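From: Mehrangiz Babaei
To: Tanevum manipulation list
Subject: Re: Held-out layouts and the view ablation

Dear colleagues,

Thank you to Keyvan Hosseinzadeh for the careful questions following the December circular. I answer them in order, with the earlier message quoted in part.

> The circular reports that the policy trained with relabeled
> instructions does better on unseen table layouts than the baseline.
> Could the authors state how many trials this rests on, and whether
> the same person wrote the instructions and scored the outcomes?
> I would also like to know if the overhead view alone is enough
> for the toy kitchen tasks, as our group at Skornik has only one
> fixed camera.
>
> K. Hosseinzadeh

On the first point, the evaluation consists of 552 trials. Of these, 403 were run on layouts that share at least one object position with the training set, and the remaining trials were run on layouts that share none. The improvement from relabeling is present in both groups but is clearly larger in the second. We should have reported the two groups separately in the circular and will do so in the revised version.
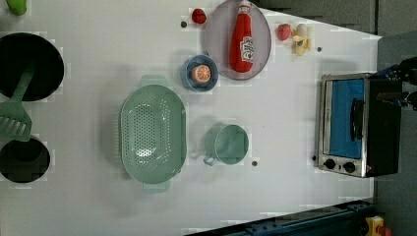

On scoring, the instructions were written by Forough Ranjbar and the outcomes were judged by Nerys Hughes, who did not know which policy had been running. A second scorer, Hinata Sakamoto, reviewed 167 of the recordings independently. Where the two scorers disagreed, the trial was counted as a failure. Most disagreements concerned tasks with a loosely worded goal, such as "move the cup near the bowl," and we have since rewritten those instructions with a stated distance.

The overhead view is sufficient for picking and placing objects on the open table. It is less reliable for tasks that involve a door or a handle -- the gripper often hides the point of contact -- and for these we recommend adding a wrist view if one is available. Groups limited to a single fixed camera may wish to report door tasks in a separate table, so that the averages remain comparable across sites.

Members should also note that the Bekik and Naseri sites used different gripper pads during the first part of the study. We repeated the affected trials with matching pads, and only the repeated trials are included in the counts given above.

The revised tables and the scoring sheet will be placed in the shared folder once both scorers have signed off. Corrections may be sent to me directly or to the list.

With kind regards,
Mehrangiz Babaei
for the evaluation group, Tanevum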